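Keeping old desktops going in Deddale

The shop opens at 8, but the owner of Kashindye Computers is usually in by 6:30. He likes to get the phone messages out of the way before anyone walks in. The shop is on the main street in Deddale, between a tire place and a bakery, and it sells and repairs used desktop computers. He has run it for 15 years. He agreed to talk on the condition that we left his name out and printed the opening hours, which are 8 to 4.

"People think I sell computers," he says. "Most of my day is asking people what they do with the one they have."

What they do with it, for the most part, is write letters, look at pictures of grandchildren and pay bills. A few farms out toward Rulley still keep their books in Janimetti, an accounting program that stopped being updated long ago and will not run on anything recent. Those customers come in once or twice a year and they are not looking for anything faster.

"They have everything in there. Every calf, every load of feed. If I sold them a new machine they'd have to type it all in again or pay somebody to move it. So we keep the old one alive."

He buys most of his stock from offices that replace their desktops on a schedule. The machines come in on pallets in spring and again in October, and plenty of them have nothing wrong except dust. He takes the side off each one before he does anything else. He wants to see the fans, the capacitors, and whether somebody has already been in there with a screwdriver.

The most common complaint he hears is a clock that is always wrong. The customer sets the time, turns the computer off at the wall, and the next morning it is back to some date years ago. Then websites refuse to load and the customer assumes a virus.

"It's the coin cell. It costs next to nothing. I've had people throw away a perfectly good computer over a dead coin cell." 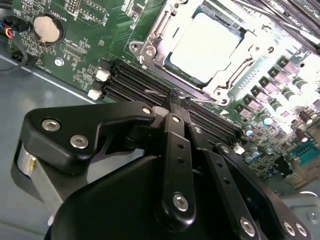
The coin-cell battery on this board is marked BATTERY1.

He charges five dollars to change one and will do it while you wait. He has been told he should charge more. He says the ones who come in for a battery come back later for something else, and anyway it takes him longer to find the receipt book than to do the job.

His prices are on a sheet of paper taped to the counter. A tested desktop with a keyboard and mouse starts at $38 without a monitor. He does not sell tablets and he quit doing phones after one bad summer of cracked screens. Laptops he will look at, but he makes a face.

"A desktop was made to be opened. You take off a panel and there it all is. With some laptops you're prying at glue, and if it snaps, you bought it."

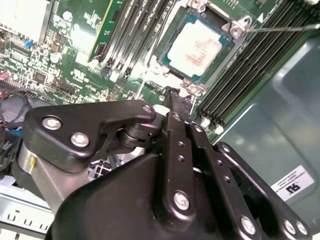 A green motherboard inside an open computer case.

We asked how he learned the work. He did not go to school for it. His first job was in the parts department of a farm equipment dealer in Rulley, where the office computer kept quitting and the nearest person who could fix it was two hours off. He started by reading the manual. Then he bought a broken one at an auction and took it apart on the kitchen table.

"I ruined that one. Bent a pin putting the processor back. I was pushing on it, and you never push on it. If it doesn't drop in by itself you've got it turned wrong."

He still tells that story to anyone who wants to do their own upgrade, and he will sell them the part either way. Memory is the thing he recommends most, then a solid-state drive. A new processor he will usually talk people out of.
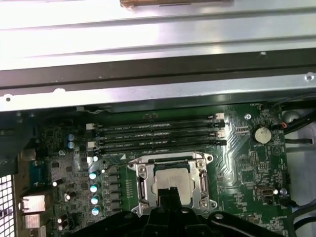
For the kind of use most of his customers have, he says, the processor was never what was slow. It was the hard drive, or there were four different programs all trying to start up at once. He spends a lot of time just turning things off. One woman had three printers installed and owned none of them.

Business is steady - not what it was before everybody had a phone in their pocket, but steady. He writes every job on a numbered ticket, by hand, and keeps the carbons in shoeboxes in the back. The ticket on the counter the morning we visited was 3316. It was for a desktop from the county extension office that shut itself off after lunch every day. He suspected the thermal paste had dried out and was going to try that first.

The hard part lately is software. When an operating system stops getting security updates, machines that work fine are suddenly a problem, and he has to explain that to people who can see for themselves that the thing turns on. He puts a free system on some of them and sits down with the customer for an hour to show where things are.

"Some of them take to it right away. Some of them call me every day for a week and then they're fine. I had one bring it back and say he'd rather play cards at the library." 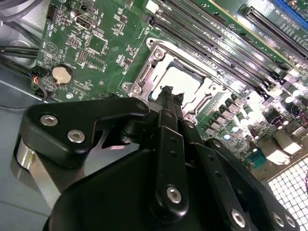
A customer from Rulley told us she thinks he goes too far with it, and that there comes a point where a computer is just old. She had hers repaired twice in one winter and bought a new one in the spring, from a store in the city. She still brings it to Deddale to be cleaned.

He says that's fair. He does send people away when a repair would cost more than the machine, and he writes down for them what to look for in a new one. What bothers him more is what gets left at the dump with the drive still in it, tax returns and all. He will take the drive out of anything you bring him and drill it for free, and you can stand there and watch.

He has no plans to retire. His lease is up next year and he would like a place with a back door wide enough for a pallet, since right now everything comes in through the front and he has to move the display rack each time. The tire place has one, and he has asked them about it.

Kashindye Computers is open 8 to 4. Park behind the bakery.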